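Ticket 389: Black tabletop shows dust and scuffs under the lights
Product: Penner matte black table top
Opened by: Brayden Gauthier
Status: Open
Priority: Low
Last updated: Jun 13, 2023

Hi all! First off, I love this table. The matte top looks fantastic against the green curtain and it has stayed dead flat since we put it in. My one gripe is the surface. Every speck of dust shows, and there are faint scuffs that come up as a soft shine when light falls across them at a low angle.

What I've tried so far:

Dry microfiber, straight strokes. Picks up most of the dust, and it looks great for an hour or so. Then the specks are back.

Damp cloth with plain water, then a dry one right after. Much better! No streaks once I stopped using the old cloth from the Tirneck kit, which sheds like a cat.

One drop of dish soap in a bowl of water. Got rid of a greasy patch near the front edge, but left a haze that took 4 passes to clear. Wouldn't do that again.

Scuffs: no change with any of it. I haven't touched them with a melamine sponge because I'm scared of polishing a bright spot into the finish.

Black tabletop and green backdrop in both:
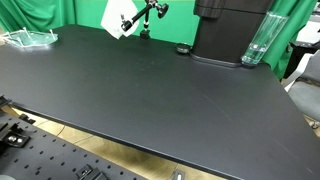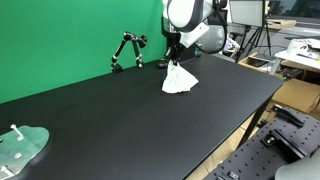

Marlene Ouellet: Good call leaving the sponge alone, Brayden. It will take the matte right off and you can't put it back. For the dust, try wringing the cloth out until it feels almost dry, and wipe toward the back edge every time. Are the scuffs something you can feel with a fingernail, or only see?

Brayden Gauthier: Only see! I ran a nail over all five of the worst ones and it's smooth everywhere. Wiping toward the back edge is a lovely tip, I've been going side to side this whole time.

Marlene Ouellet: Then it's rub marks on the finish and the top itself is sound. I'll ask Dougal Aitken which cleaner he uses on his and post the name in this ticket. Leaving it open until July.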